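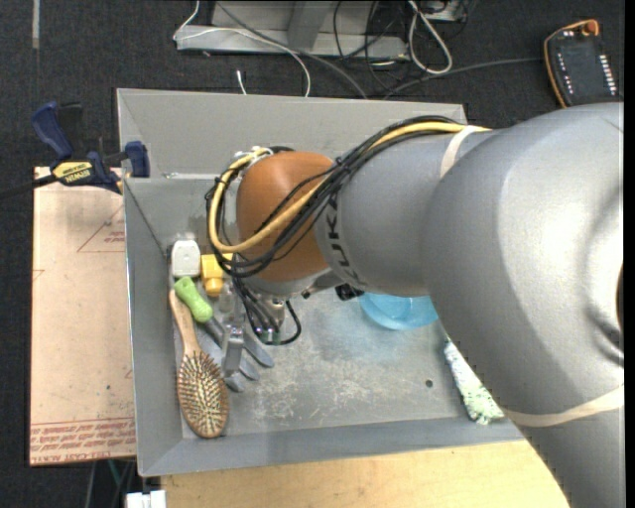
How a Robot Picks Things Up
Notes from the Clidside open day, for readers ages 8 to 12

The robotics workshop at Clidside opened its doors to visitors on November 8, 2024. Four engineers gave talks. The longest one was about picking objects out of a bin. It is a simple job for a person and a hard one for a machine.

What is a robot arm?

A robot arm is a row of stiff parts connected by joints. Each joint has a motor inside. The motor turns the joint, and a sensor measures how far it has turned. The arm at Clidside has the name of its maker, KUKA, printed on the side. The workshop staff call it Radon.

Your own arm works in a similar way. Your shoulder, elbow and wrist are joints. Hold your hand still in the air and move only your elbow. You will find that your shoulder has to move too. A robot's computer has to work out the same thing with math: if the hand should go to this spot, what angle should each joint have?

What are all the cables for?

Cables do two jobs. Some carry power. Others carry signals, which are messages between the computer and the parts at the end of the arm. On Radon they run along the outside, held on with straps and ties. They are left in wide loops near the wrist. A cable that is too tight will pull when the wrist turns, and a cable that is too long can catch on something. Khrystyna-Mariia Nechyporuk, who set up the cables, said she moved the loops 7 times before she was happy with them.

What is a gripper?

The gripper is the robot's hand. It is made of metal and points down into the bin. It does not look like a human hand, and it has no skin to feel with.

Why use such odd objects?

A garden fork, a hairbrush and a bowl do not usually belong together. They were put in the same bin because they are hard in different ways.

The garden fork has a fat green handle at one end and three flat prongs at the other. The robot has to choose which end to hold.

The hairbrush has bristles. A gripper that closes on bristles may not hold well, so the wooden handle is usually the better choice.

The bowl is light blue, and some light passes through it. Cameras can have trouble finding the edges of an object like that.

Objects that lie close together are harder still. If the robot reaches for one, it may bump another.

How does it learn?

Tín Hầu explained that the robot keeps a record of every try. Before the open day the record had 2558 tries in it. Each one is marked as a success or a failure. A try counts as a success only if the object is lifted out of the bin and put down in the right place. The computer then looks for patterns — which grips worked, and on which objects.

Failures are kept as well. Hemi McKinnon showed a chart of the first 100 tries from February, and most of them were failures. The next 200 were better.

How do people stay safe?

A robot arm this size is strong and heavy. Visitors stood behind a line on the floor while it moved. The operator uses a control pendant, a black handheld box with keys and a cable. Thảo Triệu went over the stop rules before each demonstration. There are two of them. If anyone crosses the line, the robot is stopped. If anyone is unsure about something, the robot is stopped.

Words to know

Joint: a place where two parts meet and can move.
Sensor: a part that measures something, such as an angle.
Gripper: the tool a robot uses to hold objects.
Pendant: a handheld controller connected by a cable.

Try it at home

Put on a thick pair of mittens and close one eye. Ask someone to place a spoon, a sock and a plastic cup in a box. Take them out one at a time, using only your thumb and one finger. Write down which object took the most tries.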